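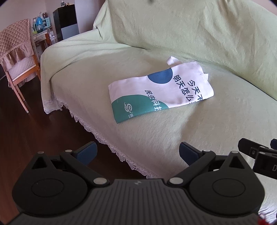

Cloth is a harder thing to print on than paper. It stretches when it is pulled, it soaks up ink unevenly, and once printed it is seldom seen flat again. A designer who has worked only on paper tends to forget the last point. A poster hangs on a wall as it left the press, but a bag is folded, filled, put down on its side and picked up by its straps. On the folded white bag shown on the sofa, one black line of Chinese lettering is cut by the fold after its third character, while the plain dark blue circle loses its upper part and can still be recognised as a circle. Lettering suffers more from a fold than a simple shape does, and much of this chapter follows from that.

## Chapter 10: Printing on Cloth

Chapter 9 dealt with inks on paper and card. We now turn to woven fabrics, and mainly to the plain, undyed or bleached cottons used for bags, aprons and tea towels. Knitted fabrics, such as those used for T-shirts, behave differently and are left to the next chapter.

By the end of the chapter you should be able to:

- explain how weave and finish affect a printed edge
- choose between screen, transfer and direct digital printing for a given job
- place a design so that seams and folds do it the least harm
- cost a short run and a long run of the same design

### 10.1 The surface

Hold a piece of calico up to a window and you will see light through it. Woven cloth is made of threads running lengthwise (the warp) and threads crossing them (the weft), with small gaps between. Ink laid on the surface has to bridge those gaps or fall into them. In a close weave the gaps are small and a fine line stays fine. In an open weave the same line breaks into dots, and thin strokes in small lettering may vanish altogether.

Most new cloth also carries size, a starchy coating put on the warp to protect it during weaving. Size keeps ink out. Cloth bought as "prepared for print" has had it washed away; cloth bought as "loomstate" has not. The two look much alike on the roll, and the supplier's label should always be read before the order is cut.

Then there is shrinkage. Loomstate cotton can shrink noticeably in its first hot wash, and usually more along the warp than across it. The ink film does not shrink with it. A large solid area printed on unwashed cloth may pucker at its edges, and thick ink may crack.
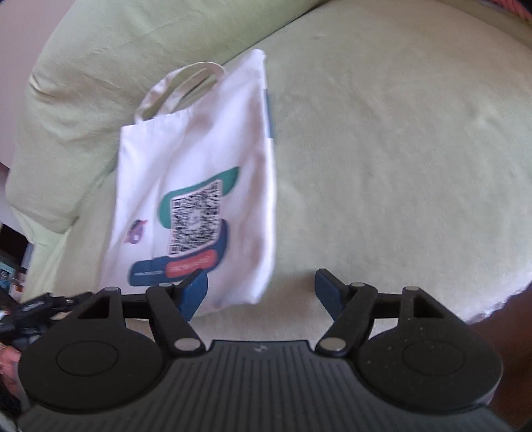
Creases are a smaller matter at the printing stage, though they cause a good many rejects. A crease under the screen leaves a thin unprinted line, which opens up when the cloth is pulled straight. Made-up bags are worse than flat cloth in this respect. The side seams lift the fabric off the table, and the handles, if they are trapped beneath the bag, raise a ridge across the printing area. The usual answer is to slide a flat board inside the bag and to turn the handles out beyond the end of the table. The board also stops ink passing through the front panel to the back.

Where the quantity allows, the panels are printed before the bag is sewn. The cloth lies flat, the design can run right into the seam, and faulty panels are thrown out before any sewing has been paid for. Against this, the printer must know exactly how much cloth the seams will take up. A design that was central on the panel will sit to one side if the machinist takes a wider seam on the left than on the right.

### 10.2 Three methods

**Screen printing.** Ink is pushed through a mesh with a squeegee. Each colour needs its own screen, and the screens must line up. Setting up is slow, but once it is done each print costs very little. Colours are strong and cover well, even on dark cloth.

**Transfer printing.** The design is first printed on a carrier sheet or film and then pressed on to the fabric with heat. It gives fine detail and suits small orders. Large solid transfers feel stiff and can peel at a fold that is used again and again.

**Direct digital printing.** The ink is sprayed straight on to the cloth. There are no screens, so the number of colours makes no difference to the setting up. It is slower per item, and the cloth often needs a pre-treatment.

### 10.3 Case study: the Esgate order

Skirodmont, a garden supplies firm with a shop in Esgate, placed an order on 6/7/18 for 1000 cotton bags in 2 colours. The firm sent its work to Tremblay, a screen printer, and allowed 21 days for delivery. The artwork had been drawn for the side of a van. It ran the full width of the bag, with the firm's name along the foot and its telephone number below that, close to the bottom seam.

The first proofs showed two faults. The name was readable on a flat bag, but the bottom line curled under as soon as anything was put inside. The thin strokes of the telephone number had also filled in. Tremblay suggested raising all the lettering, making the number larger, and leaving a clear margin on every side.
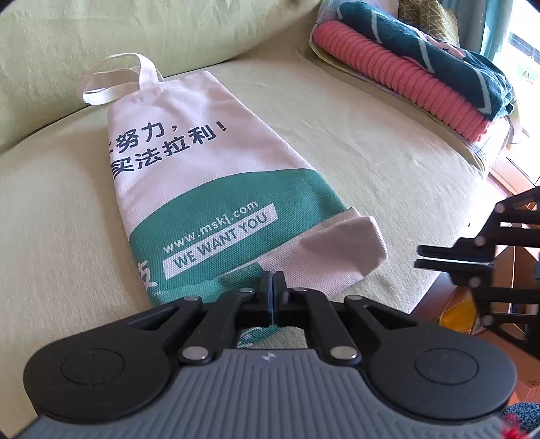 A printer in Porkness has argued, in a letter about an earlier edition of this book, that such margins are overdone. On that view a customer pays for a bag that is noticed across a street, and large lettering running off the edge does the job even when a word or so is lost. The point is a fair one for slogans. It is much weaker for addresses and telephone numbers, where one missing figure makes the rest useless.

Skirodmont kept its name at full width and moved the number up, inside the margin. Before reading section 10.4, sketch the bag as first ordered and as finally printed, and mark on each where you would expect it to fold when carried half full.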